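Acceptance

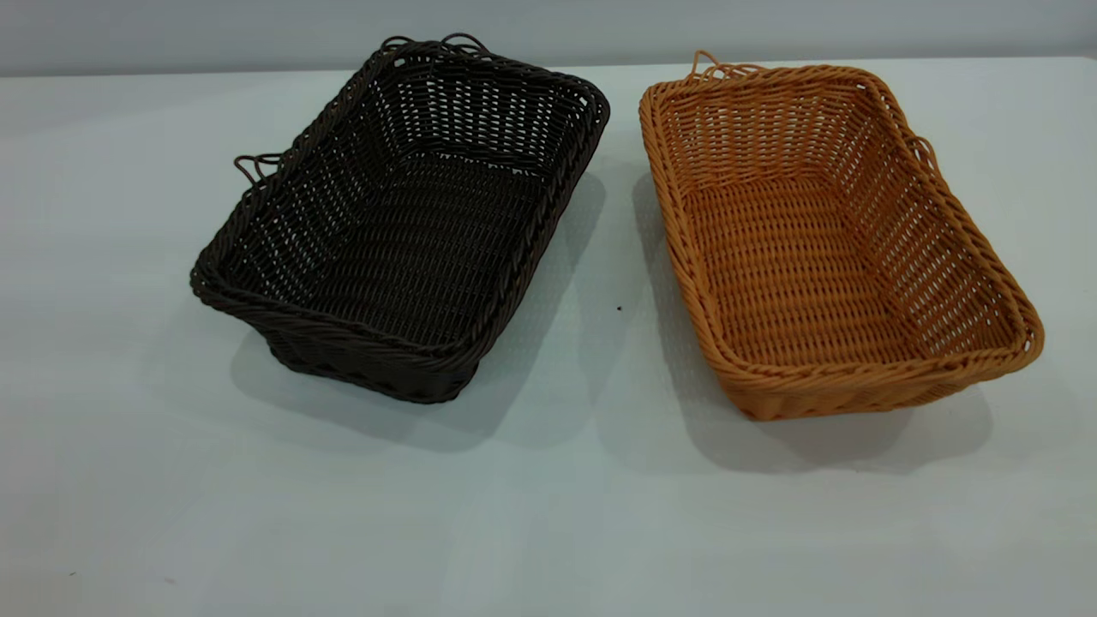

Station 2, between runs. Dark basket left, tan basket right.

The Landholm contract allowed two grippers to reach the final round, and two had reached it. Gripper A came from McKinnon. It had parallel jaws, steel, with rubber pads. Gripper B came from Bulumell and had three soft fingers driven by air. The customer, Barnurance, wanted one of them by the end of March and had asked not to be told about the other.

I wrote the protocol. Each gripper would lift each basket by the rim, hold it for 20 seconds, and set it down inside a marked tolerance. The controller recorded jaw position, motor current and the final angle of the basket. I recorded everything else, in pencil, in a column headed Remarks.

The baskets had the same general shape and size and were both woven from synthetic strands. The dark one was harder for the camera. Light came through the gaps in the walls and the depth map filled with holes, so the planner sometimes placed the rim a finger's width inside the basket. The tan one had a shinier rim, and on some runs the planner took the highlight for an edge. I adjusted the exposure until both errors were the same size and wrote that down as calibration.

Gripper A was repeatable. It closed on the twisted rim at the same force each time and left the same two dents in its pads. When it missed, it missed in the same direction, and I could correct for that with one line in the configuration file.

Gripper B was not repeatable. On run 12 it took hold of a handle loop, which was not in the protocol, and lifted the tan basket cleanly. On run 13, with the same pose and the same settings, it took the rim. I checked the air pressure, the seals and the log. The log said that both runs had used the rim.

I stayed late and ran the tan basket again, changing nothing. Gripper B used the loop on the fourth attempt and the ninth. Each time it set the basket down closer to the mark than Gripper A ever had - almost on the line.

The protocol called for 47 runs per gripper. I completed them. Under the scoring rules, a lift by the loop was a failed rim grasp, and Gripper A won by a margin I could defend in a meeting.

In the Remarks column beside run 12 I had written "handle". I looked at it for a while, then typed up the column with the rest of the results. The summary sheet had no field for it, so I added one and sent the file to Barnurance.

Their reply came the next morning. They wanted to know what was in the new field, and whether it could be left blank.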